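My house rules for letting a robot near a bed

I get asked a lot how I keep bedroom pickup practice from turning into a mess, so I finally wrote my rules down (Dulce Chávez bugged me about it all through May). They're short!

1. Set a speed limit before anything else. I cap the arms at 78 millimeters a second near bedding – slow, I know, but you'll have time to reach the stop button.

2. Keep your hands off the mattress while the arms are live. Pause first, then fix the pillow.

3. Come in with the fingers open wide, one on each side of the book. Glossy covers are slick and sheets bunch up, so go easy on the downward push.
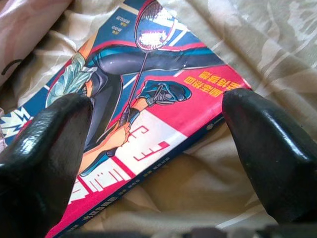
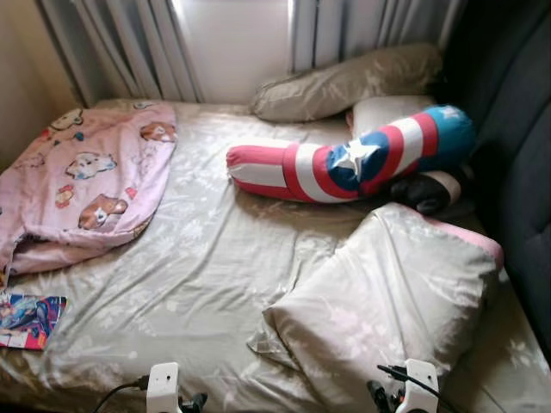
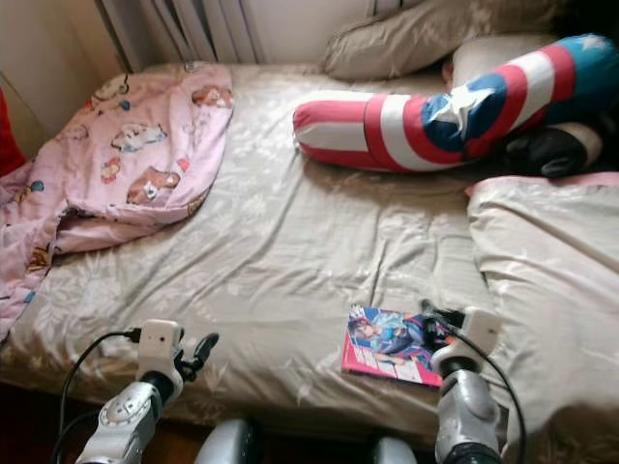
4. Check the cables. Leave enough slack for a full reach, and look again every time the blanket gets moved.

5. Write down every stop, even the dumb ones. Hazel Begay and I have 253 in our notebook now, and the boring entries are the ones we go back to when we change a setting.

We use cookies to remember your preferences. Accept | Manage settings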